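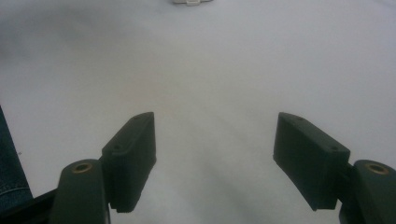 08/08/2021

Continued with the investment permit data for Clostholm. The July file from the Okatar office has 2466 rows, but only 1185 of them have a country of origin. I wrote to Iraklis Alexiou to ask if the missing ones are domestic companies or just left blank. No answer yet, so I keep them in a separate table and do not use them in the totals.

The new rule on residence permits for foreign managers is in the model now as a dummy variable. I am not very happy with it. The rule was announced in one month and applied in another, and the companies could react already to the announcement. I tried both dates. With the first date the effect is bigger, but the error is also bigger.

Ralletti is in the file two times, with two spellings. I merged them by hand. The same for Bakalis, where one entry had the amount in thousands and the other in full. Please check the unit column before you run the script again, I lost the whole morning with this.

Lag is set to 6 months for the moment. Iraklis prefers a longer one, we should discuss it. Bootstrap with 1000 repetitions is running on the old computer, please do not restart it.

To do: ask for the codebook, redo the sector chart without construction.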